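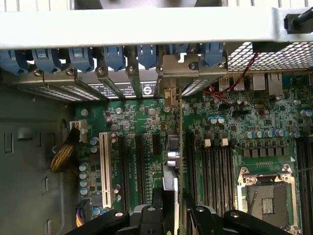
Figure 1. Motherboard in an open chassis, with expansion slot covers along the rear wall.

Unit 2: Economic Life of Office Equipment

Reading before class: course pack, chapter on depreciation. The Grendico worksheet is handed out separately.

1. Scope

This unit deals with the question of when a piece of equipment should be replaced. The method applies to desktop computers, printers, forklifts and delivery vans alike. Desktop computers are used throughout because their prices are easy to look up and their parts can be replaced one at a time, which makes the difference between repair, upgrade and replacement clear.

Tax treatment is left out. It is covered in Unit 4 and changes the figures but seldom the order of the options.

2. Terms

Physical life: the time until the item can no longer be made to work. For many office items this is long and has little effect on decisions.

Service life: the time the item is kept by one owner.

Economic life: the service life that gives the lowest average cost per year.

Book value: purchase price less depreciation recorded so far. Book value is an accounting figure. It is not a forecast of what a buyer will pay.

Resale value: what a buyer will pay, after the cost of selling. For computers this includes wiping or removing the drives.

Sunk cost: money already spent that no present choice can recover. The price paid for a machine is a sunk cost from the day of purchase – only its present resale value counts in a decision to keep or sell.

Students often mix up book value and resale value in the first problem set. Check which one a question asks for.

3. Costs that fall and costs that rise

Two kinds of cost pull in opposite directions as an item ages.

Capital cost is the purchase price less the resale value. Spread over more years, it becomes smaller per year. The first year is the most expensive, as resale value drops sharply once an item is used.

Operating cost covers maintenance, parts, energy and the time staff lose when the item is out of service. It tends to rise with age. Lost staff time is the hardest to measure and is left out of many company records. In the Kashindye case, discussed in the second half of the unit, it was larger than all parts purchases together.

Average cost per year is the sum of the two, divided by the number of years. It usually falls, reaches a low point and rises again. The low point marks the economic life.

4. Worked example

Grendico buys a workstation for $3,000. Maintenance and resale figures are given below. Interest is ignored for now.

Year 1: maintenance $100, resale value at year end $1,800
Year 2: maintenance $100, resale value at year end $1,200
Year 3: maintenance $300, resale value at year end $900
Year 4: maintenance $600, resale value at year end $600
Year 5: maintenance $1,000, resale value at year end $300

Total cost of keeping the workstation for a given number of years is the purchase price, less resale value at the end, plus all maintenance up to that point.

One year: 3,000 – 1,800 + 100 = 1,300. Average $1,300.
Two years: 3,000 – 1,200 + 200 = 2,000. Average $1,000.
Three years: 3,000 – 900 + 500 = 2,600. Average $867.
Four years: 3,000 – 600 + 1,100 = 3,500. Average $875.
Five years: 3,000 – 300 + 2,100 = 4,800. Average $960.

The economic life is three years. Note how flat the curve is between years three and four. The difference is $8 per year, well inside the error of any resale estimate. A firm that finds it easier to replace in year four loses very little by doing so.

5. Marginal cost test

The same answer can be reached without computing averages for every year. The marginal cost of one more year is the loss in resale value during that year plus the maintenance for that year.

Year 2: 600 + 100 = 700
Year 3: 300 + 300 = 600
Year 4: 300 + 600 = 900
Year 5: 300 + 1,000 = 1,300

Keep the item as long as the marginal cost of the next year is below the lowest average cost of a replacement. Year 4 costs $900 against $867, so the workstation is replaced at the end of year 3.

The marginal test is the more useful form in practice. It needs only figures for the coming year, and it still works when the new item is a different model with a different price. In that case, compare the marginal cost of the old item with the lowest average cost of the new one.

6. Upgrades

An upgrade is a partial replacement. Treat its price as a capital cost on the day it is made, and ask three things:

How much does it add to resale value?
How much does it reduce operating cost, and for how many years?
Does it move the date at which the whole item would be replaced?

An expansion card that can be moved to the next machine keeps some value when the old machine goes. Memory often cannot be reused after a change of platform and should be given a resale value of zero unless there is evidence otherwise.

Leaving the third question out is the usual error. A $300 upgrade that brings no extra year of service has to be recovered in the time that remains.

7. Limits of the method

The model assumes that the item will be replaced by another of the same kind, without end. It assumes that maintenance costs are known in advance. Fleet averages are acceptable as estimates, but a single machine can depart from them widely.

It also takes no account of events outside the cost record. The Caltala office replaced all of its desktops in January when its main software dropped support for the older operating system. The marginal test would have kept them another year. Support dates should be entered as a hard upper limit on service life before any costs are compared.

8. Problems for the next session

8.1 Repeat the worked example with a resale value of zero in every year. State the new economic life and compare the result with section 4.

8.2 A replacement model from Grasance has a lowest average cost of $950 per year. Using the figures in section 5, state when the old workstation should be replaced.

8.3 Grendico pays $300 at the start of year 4 for parts that reduce maintenance in that year to $100. Resale values are unchanged. Compute the marginal cost of year 4, including the parts, and decide whether the upgrade is worth making.

Show the totals as well as the averages. Round averages to the nearest dollar.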